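Inicio > Reportajes > Automatización > Puesta a punto

Cuidar la mano antes que el brazo: la rutina de mantenimiento de la célula Bresent

Marzo de 2021
Por Yabsira Berhe

En el laboratorio de aplicaciones de Selow, la jornada de la célula Bresent comienza con una revisión de los dedos. El procedimiento, implantado en enero, establece que ningún ejercicio de clasificación puede iniciarse sin haber comprobado antes el recorrido de cada articulación, el estado del cableado de la muñeca y la posición de reposo del pulgar.

La célula se destina a la manipulación de sobres y tarjetas de poco espesor, una tarea modesta en apariencia y exigente para una mano articulada. Un objeto plano apenas ofrece superficie de agarre, y cualquier holgura en la yema se traduce en una pieza doblada o en un compartimento equivocado. De ahí que el manual interno dedique más páginas a la mano que al resto del conjunto.
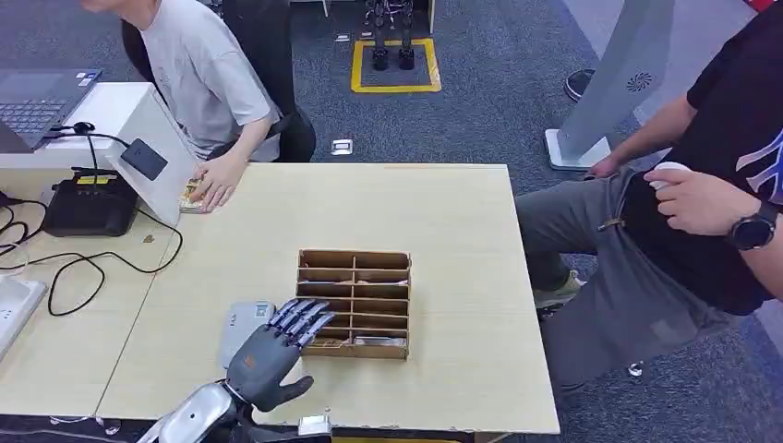

La mano robótica, junto al clasificador de cartón con separadores, durante los trabajos en el laboratorio de Selow.

La primera fase consiste en fijar la referencia de la mesa. El clasificador se coloca siempre con las ranuras estrechas en paralelo al borde frontal, y su posición se registra antes de cargar la secuencia. El laboratorio optó por el cartón tras varias pruebas con bandejas rígidas: cede ante un contacto mal calculado y se sustituye sin coste apreciable, mientras que la reparación de una falange obliga a desmontar la mano completa.

La segunda fase atañe a la calibración. Los técnicos llevan la mano a la apertura máxima, anotan los valores de cada motor y los cotejan con los de la sesión anterior. Cuando la desviación de una articulación supera las 2 décimas de grado, se repite el ajuste. El registro de la célula reúne ya 301 calibraciones completas, conservadas en un archivo que comparte con el centro de Talitz, donde opera una instalación gemela.
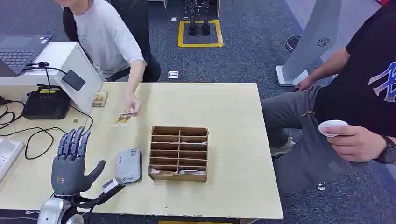

El cableado merece un capítulo aparte. Los conductores que llegan a la muñeca soportan torsión en cada giro del antebrazo, y su desgaste rara vez se manifiesta de forma brusca; suele anunciarse con lecturas erráticas de un solo dedo. El protocolo prescribe revisar los conectores cada 666 ciclos y renovar el tramo flexible a los 1121, aun cuando no presente daños aparentes. La empresa Gashaw, encargada del suministro de recambios, entrega los tramos ya cortados y etiquetados, lo que ha reducido los errores de montaje.

Toda intervención se anota en el cuaderno de la célula, con la firma de quien la realiza y el motivo. Las entradas más frecuentes corresponden a la limpieza de las yemas, en las que se acumula el polvo del cartón, y al reapriete de la brida de la muñeca. En Talitz se sigue el mismo modelo de anotación, de manera que una avería descrita en un centro puede consultarse en el otro el mismo día.

Queda pendiente la revisión del criterio de sustitución de los tendones del pulgar, que Selow prevé incorporar a la próxima edición del manual.

Artículos relacionados
Talitz amplía su taller de reparación de pinzas
Cables flexibles: criterios de inspección y recambio
Cómo redactar el cuaderno de una célula robotizada
Gashaw presenta su catálogo de repuestos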